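We started Rirnutow at a kitchen table in Cherkaoui, with one laptop between two people and a shared grumble about what phones cost. If you have ever bought a handset on a Monday-morning whim and seen it sixty pounds cheaper by the weekend, you already know the grumble, and you can probably hum the tune as well. We wanted a place that would keep an eye on prices for ordinary people, tell them plainly when a deal was worth having, and leave them alone when it wasn't. That is still what we do, although there are more of us now and the table is bigger.

## Who we are

Rirnutow is a small, independent website and newsletter that follows the prices of phones, tablets and the bits and pieces that go with them. There are 9 of us at the moment, some full time and some fitting it round children, studies or other jobs, and we work from two rooms above a bakery (which is lovely in the mornings and a trial by four in the afternoon, when the second batch comes out and everybody starts wandering downstairs).

Hatem El Ouafi began it all. He had spent years behind the counter of a phone shop, and he had a notebook where he wrote down what each model cost on the day it came out and what it cost when it finally left the shelf. He lent that notebook to Yasmine Benmoussa, who was meant to be helping him choose a present for his mother, and she typed the whole thing into a spreadsheet over one wet January. The spreadsheet became a weekly email to 20 friends and relations. Somebody forwarded it, somebody else forwarded that, and before the year was out we were getting letters from people we had never met, asking whether they should buy now or hang on until spring.

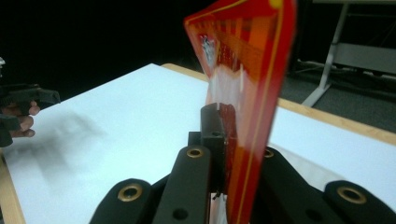
*Photo: Marwa Badawi / Rirnutow*

Hatem still has the notebook, by the way, and he still writes in it. We have asked him gently whether he might like to use the database the rest of us use, and he says he will think about it.

## What we do all day

Most of our time goes on checking. A shop will tell you that a phone has 80 pounds off, and that may well be true, but 80 pounds off what? Sometimes it is the price the phone was launched at, which hardly anyone has paid for months. Sometimes it is a price that was put up for a fortnight so that it could be brought down again with a flourish. We keep our own record of what each handset has sold for, and when we write about an offer we say how it compares with that record, in a sentence you can read while the kettle boils.

We also read the small print, and there is a great deal of it! A very cheap phone often comes with a string tied to it somewhere. It might be locked to one network, or it might need a membership that renews itself quietly, or it might show you adverts every time you pick it up. None of these things makes it a bad buy. Plenty of our readers are perfectly happy with adverts on the lock screen if it keeps the price down, and one of our own team has used a phone like that for years and swears she no longer sees them. We just think you should hear about the string before you pay, so we put it near the top of the page where you can't miss it.

Then there is the post. People write to us with all kinds of questions, and we do our best to answer every one, even if it takes us a few days in the busy season. We have helped a grandfather find a phone with a loud enough ringer for a workshop, and a student who needed two SIM cards and had hardly any money, and a very patient lady who wrote to us over several weeks because she couldn't decide between blue and grey. (She went for grey. We were all quite relieved.)

## The people you'll hear from

**Hatem El Ouafi** looks after the price record and writes the Friday letter, which is usually longer than we planned for. He has strong views on charging cables.

**Yasmine Benmoussa** is our editor. Every page on the site passes under her eye before you see it, and she is the reason we say "use" where other sites say something grander. She also runs the reader panel, so if you get a friendly note asking what you thought of a guide, it will be from her.

**Hanane Abdel Hamid** deals with network contracts and SIM-only plans. She came to us from a call centre, where she spent a good many years explaining bills to people who were cross about them, and she can take a tariff apart faster than anybody we know.

**Marwa Badawi** takes our photographs and keeps the site running, two jobs that have very little to do with each other. She does both cheerfully, and she is usually the one who spots when a link has stopped working.

**Loubna Ait Brahim** writes about second-hand and refurbished phones. This part of the site has grown more than any other, and it is nearly all her doing. Her guide to what the grades mean, and why one seller's "very good" is another seller's "good", is still the page we are asked about most.

The others prefer to stay behind the curtain, and we respect that, but they know who they are and they know we couldn't manage without them.
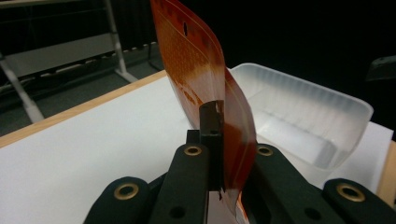

**Cherkaoui, January**

## Ollow, and how it came about

For a long time readers asked us for some way of being told when a particular phone dropped to a particular price, so that they didn't have to keep looking. We said yes, what a good idea, and then didn't get round to it for ages. When we finally did, we called it Ollow, mostly because Yasmine's little boy couldn't manage the F in "follow" and we had all started saying it his way.

Ollow is very simple. You choose the phone, you tell us the most you would like to pay, and we send you one email when it gets there. You won't get a second email to remind you about the first, and you can switch it off with a single click. You can follow up to 20 handsets at once, which seemed plenty to us, though Hatem has asked for more.

It is free to use, and we mean to keep it that way.

## How we pay our way

You have every right to know where our money comes from. When you click through to certain shops from our pages and buy something, the shop pays us a small commission. It doesn't change the price you pay. Not every shop does this, and we list the ones that don't in just the same way, with the cheapest at the top, whoever it happens to be. Hanane and Loubna don't see which links earn us anything, and they have told us they would like it to stay like that.

The rest comes from Flirent, our paid newsletter for small firms that need to buy phones for their staff. It goes into a good deal more detail than most households would ever want (bulk prices, repair terms, what happens when somebody leaves and takes their handset with them), and it is written by the same people. The firms who pay for it help to keep the main site free for everyone else, and we're very grateful to them.

We don't take payment for reviews, and we don't let shops or makers read a page before it goes up. If a company lends us a phone so that we can try it, we say so on the page, and it goes back afterwards.

## When we get it wrong

Prices move quickly, and now and then one will change between our checking it and your reading about it. If you find that an offer has gone, or that we have made a mistake of any sort, please do tell us. We try to put things right within 60 minutes during working hours, and we leave a short note on the page to say what was changed. Some sites tidy their errors away without a word, but we would sooner you could see them.

## Come and say hello

We love hearing from readers, whether you have a question, a complaint, a tip about a sale, or simply a phone you are pleased with and want to tell somebody about. The contact form goes straight to a shared inbox that all of us read, so you may get a reply from any one of us, and once in a while you may get two replies by accident.

If you live nearby, you are welcome to drop in. Ring the left-hand bell, give us a moment to get down the stairs, and do try the almond biscuits from the shop below while you wait.

*Page last updated 4/11/24*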